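Home / People / Features

The man with the key to Ostero Road

Horațiu Marinescu has spent six years helping his neighbours in Wurdale deal with landlords, letters and leaking roofs
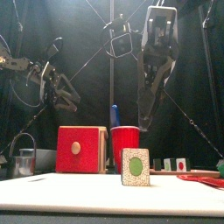

Two robot arms over a white tabletop, against a black backdrop.

Horațiu Marinescu keeps the hall on Ostero Road open until eight in the evening, later if there are still people in the chairs. He has a kettle, a printer that takes its time and a box of stamps he pays for himself.

"People bring me a letter and they haven't opened it," he said. "So first we open it."

Marinescu, who drives a delivery van in the mornings, began helping his neighbours with paperwork after his own rent went up without notice. He wrote to the letting agent, got nowhere, wrote again and had the increase withdrawn. A woman on his landing asked if he would do the same for her. By the end of that winter he had written letters for most of the building.

The building is Ardeleanu Court, a block of 40 flats on the eastern side of Wurdale. Many of the tenants work shifts and some have only a little English. Marinescu speaks Romanian, Italian and what he calls van driver's Polish.

He moved to the hall when his kitchen got too small for it. The hall belonged to a bowls club that had folded, and the council let him have two evenings a week for the cost of the heating. It is now open four evenings. Last year around 200 people came through the door, most with questions about housing, the rest with school forms, parking fines and one dispute over a hedge that went on until spring.

Elli Räsänen joined him in the second year. She had worked in the housing office of a neighbouring borough and knew which form went to which desk. The two did not get on at first. She thought he promised people too much, and he thought she was too fond of folders.

"He would tell someone it would be sorted by Friday," Räsänen said. "I'd ask him who was going to sort it, and he'd say we were."

The folders stayed. Each case now has one, with copies of every letter and a note of every phone call. They were put to use last February, when the boiler at Ardeleanu Court failed and the managing company told tenants that no faults had been reported. Räsänen had the dates of eleven reports going back to the autumn. The boiler was replaced within the month, and tenants were given a small refund on their service charge.

Not every case goes that way. A family of five that Marinescu had been helping since the previous summer was moved to temporary rooms on the far side of the county, and the children had to change schools. He still has their folder on the shelf and rings them when he can.

"I think about what I should have sent sooner," he said. "Elli says there was nothing. Maybe."

Neither of them gives legal advice, and a notice by the door says so in four languages. When a case needs a solicitor they pass it on, and Räsänen often goes along to the first meeting.

Money is short. The rent on the hall is due to rise in the spring and the printer needs replacing. The Comard bakery on the corner sends over whatever is left at closing time, and a collection at the summer street party paid for a second telephone line.

Marinescu has been asked more than once to stand for the council. He has said no each time. He starts work at five in the morning, he said, and he has seen how long the meetings are.

What he would like is someone to take one of the four evenings. Two people from Ardeleanu Court have been sitting in with him since the autumn, learning how the letters are put together. One of them first came in about a broken window, and she now does most of the Italian.

The hall is at the lower end of Ostero Road, next to the bus shelter. Doors open at half past five, and there is no need to book.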